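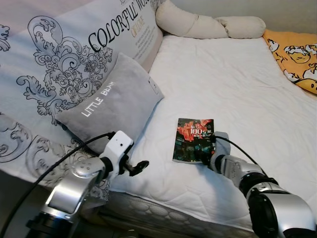
Bedroom Set, Grimo Guest Rooms – Gallery

The pages in this gallery record the soft furnishings used in the Grimo guest rooms, one room per page. The set was put together in June from existing stock. Each entry gives the item, its position on the bed and the care routine. Item codes follow the Retis stock list.

Room 21, bed layout before the top cover goes on

Mattress pad: white, quilted. Covers the sleeping surface. Machine wash on a gentle cycle, tumble dry low. Replace after 200 washes or when the stitching opens, whichever comes first.

Bolster: cream, long, placed at the head of the bed against the pale gray wall. A twist near the middle divides it into two lobes. Shake out by hand after washing and reset the twist once the filling is fully dry.

Large pillow: white with a black scroll and floral print, black serif lettering and smaller gold lettering. Left side of the bed. Wash inside out at low heat – the print comes first, the filling second.

Cushion: gray, soft plush, square, with "LITTLE BEAR" in white on the diagonal. Leans on the front of the large pillow. Brush the pile in one direction. Do not iron.

Book: paperback, dark cover with red, pink and green tones and a large "100" in the white title text, the smaller characters in Chinese. Bedside reading is drawn from the Badier shelf, which holds 1,000 titles. Books go back to the shelf before the linen is changed.

Linen changes start at 8 a.m. The layout for the Ninh rooms is on the next page and uses the same pad with a shorter bolster.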